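Clurnwood Supper Group, notes from Tuesday's meeting

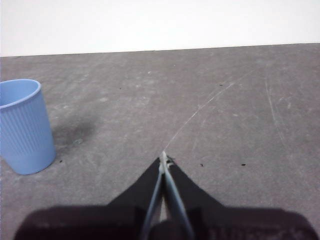
Cups first, as it took up most of the evening! We've been getting through 300 paper ones a month and everybody's sick of hauling them out in bags. Tülin Bilgin wants us to buy proper plastic ones and wash them, and I'm with her (I said so at some length, sorry). The light blue one with the fine ribs down the sides got the most love, mainly for being easy to grip. Agreed: we order 200, and Tülin will ask the Anmont shop about a price.

Gray surface: there are scuffs and pale patches all over it, and opinions were split. I'd happily leave it alone, Tülin would like it repainted. Put off to May.

Washing up: two people per supper, sign-up sheet by the door. I'm down for the first one, so please somebody join me!

Orozco Street supper: 40 places, doors at 6. Soup is sorted, bread isn't.

Next meeting same time, and bring your keys if you have a set.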